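Thursday, back at the hotel, typing this up before I forget it all.

Went out to the Tiledix open day for the club. Doors at 9, parking already a mess. Eleni Stan does their dealer tours, small group, ear pro handed out at the desk. They make grips, backstraps and holsters, no barrels or slides, so don't expect a gun plant.

Molding shop first. Loud, hot. Grip panels come off the press in pairs and get trimmed by hand. 124 a shift on the old press, 157 on the new one. 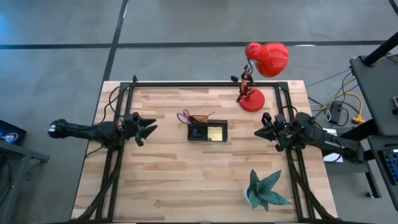
Texture was the big topic. Three patterns now, the roughest is called Kong and it will eat a shirt if you carry inside the waistband. Mimoza Yordanov in our group has small hands and tried every backstrap they had. Liked the thinnest, no surprise. I liked the medium. Palm swell sits lower then on the old one, took me a minute.

Holster room next. Kydex sheets, a heat press, foam. Retention screw is now a quarter turn, finally.

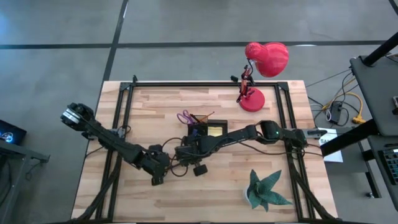 Asked about benches, mine at home is a wobbly disgrace. Velimir Milošević runs their fitting room and says go heavy, solid top, bolt it down. I do want a butcher-block top like the one in the photo, pale wood, so dropped pins and springs show up. Put a mat over it for solvent. He also said get the light off to one side, over your shoulder is no good.

Lunch was sandwiches. Fine.

Afternoon was the indoor range, 18 yards, five lanes. Shot the Grisix trainer with the new grip, up to 80 rounds each. Recoil felt flatter but I was also shooting slow. First group low left like always. 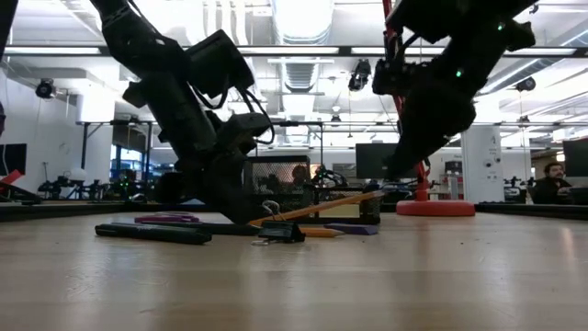
Jasmina Dumitrescu kept the line moving and was strict about muzzles, good. One guy got sent back to the bench for turning around with the slide foward. Deserved.
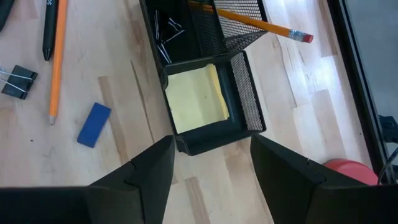
## If you go

- Book ahead, August is full
- Bring your own eye pro, theirs fogs
- No outside ammo
- Factory seconds at the shop by the exit, cash only. Got two backstraps
- Ask for Lejla Petkov if you want a left hand holster, not on the shelf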